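Tronotar Open Day Working Group
Minutes of the April meeting

Present: Teresa Calado (chair), Lâm Phan, Consuelo Olvera, Estrella Contreras
Apologies: Maricruz Salinas
Minutes taken by: Lâm Phan

1. Minutes of the last meeting
The minutes were read and accepted. One correction: the visitors from Gallton will come in the morning, not in the afternoon.

2. Simulated chess demonstration
Consuelo showed the group the chess task which we plan to run on the big screen at the open day. The task is to pick up a piece and put it on a square that a visitor has chosen. She went through the gripper view first.

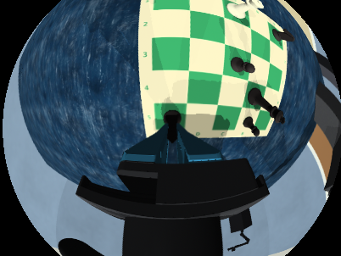
Gripper view, with a dark piece held between the fingers.

Teresa asked if visitors will understand this view, as the board looks curved in it. Consuelo answered that she likes it for the close work, but it should be shown together with a wider view. Estrella agreed. It was also agreed that every turn at the open day will start from a reset board with the pieces standing.

3. Wider view for the big screen 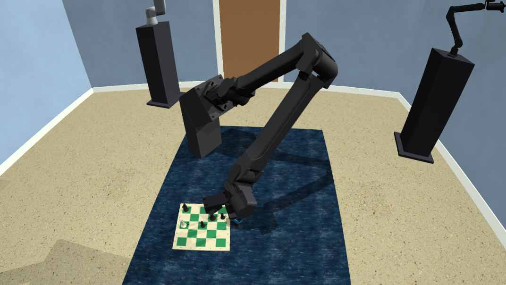 The group discussed how much of the room should be shown to the public. Estrella would like a view that people can understand from the back of the hall. In the wide view the whole reach of the arm can be followed, from the black pedestal at the top of the rug down to the board, and she considers this the best part for children. Teresa remarked that the other two stations in the room may bring questions – are they also playing? Consuelo will prepare one sentence about them for the speaker.

Decision: the wide view will be the main picture and the gripper view will be smaller, in a corner.

4. Trial runs
Lâm reported that the Trondodlow log has now 1,771 runs of the task. He proposed to do 200 more with the final settings before the open day. Agreed.

5. Visitor groups
Each group will have 16 persons at most and will stay 12 minutes at the screen. Maricruz had sent a note asking for chairs in the first row. Agreed, if the hall permits it.

6. Actions
Consuelo – screen layout and the sentence for the speaker
Lâm – the additional runs
Estrella – send the group times to Gallton
Teresa – ask for the chairs and inform Maricruz

7. Next meeting
The date will be sent by email after Gallton has confirmed the group times.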